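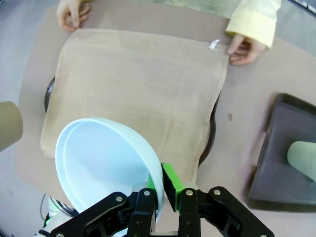 Necati Ekinci wrote on 7 February 2018:

> We have the same Kuto gripper on our table cell in Trerkberg and it has
> started losing bowls. Cups are fine, cloths are fine, but anything with
> a sloping wall creeps down and then twists. I have raised the grip force
> twice and all I got for it was a scuffed bowl. I'm tempted to just order
> new pads from Morais and be done with it. Did you ever change yours? And
> do I have to redo the camera afterwards? It took me a whole day the first
> time and I'd like to avoid that.
>
> Necati

Hi Necati, hi all,

Don't order anything yet! Or do, they're cheap, but take the old ones off and look at them first. I went through the same thing at Skiltonwood in September and blamed the pads for a week, and the pads were only half of it.

In the shot at the top you can see the kind of hold I mean: one green pad inside the light blue bowl, the other outside, and the wall running between them. It's the worst grip we ask for. The wall leans, the pads want to close flat, and if one pad is seated a hair crooked you're holding the bowl by a corner of the rubber. A cup forgives that. A cloth forgives pretty much anything.

So, what I did, in the order I should have done it:

Power off the gripper, not only the program. Move the fingers by hand and feel for play at the linkage joints. Mine had a wobble on the left side that I could feel but couldn't see, and it was a screw that had backed out. I cleaned it, put on a dab of the medium threadlocker, and went over the rest while I was there. Do both sides the same, otherwise the fingers meet off center and you'll be chasing that next.

Then the pads. Wash the black textured face with warm water and dish soap and an old toothbrush, rinse, and let it dry overnight. Please no alcohol. I used it for months and I'm fairly sure that's what made my first set go shiny. We pick up a lot of table linen, and lint packs into the texture until it's about as grippy as a playing card.

When you put them back, close the gripper on a strip of plain paper and tug. You want the same drag at the top, middle and bottom of the pad. If the paper slides out at the bottom and tears at the top, loosen the mount, close the fingers gently so the pads find each other, and tighten with them closed. That step alone fixed most of my twisting.

As for force, I'd put it back where it was before you started turning it up. Mine sits at 15 in the settings page (whatever unit that is, the manual doesn't say) and I haven't needed more for bowls. I did slow the closing speed way down, because the fast close was nudging the bowl before the second pad touched.

On the camera: no, you don't have to redo the whole thing, as long as you only touched the fingers and left the camera bracket alone. I check it by closing on a little peg at a known spot, and if the tips land where they should in the view, I leave it be. If you've bumped the bracket, then sorry, there goes your day. While you're in there, look at how your cables run. Ours used to rub whenever the wrist rolled all the way over, and I got dropped frames that I took for a software problem for far too long.

After all that I ran 84 bowl lifts and lost 9, which sounded terrible until I saw that nearly all of those came from one approach angle. I changed the angle so the wrist comes in square to the rim and it's been well behaved. I now wash the pads every 500 grasps or whenever they look fuzzy, and fuzzy usually wins.

One thing I still haven't worked out is bowls standing half on a cloth. The cloth drags along with the bowl, or it bunches up and tips it, and nothing I do with the pads makes any difference. If somebody has a trick for that I'd love to hear it.

Necati, could you send the part number off the back of your finger mounts? There were two versions and I can't remember which one takes the longer screws.

Lurdes Guerreiro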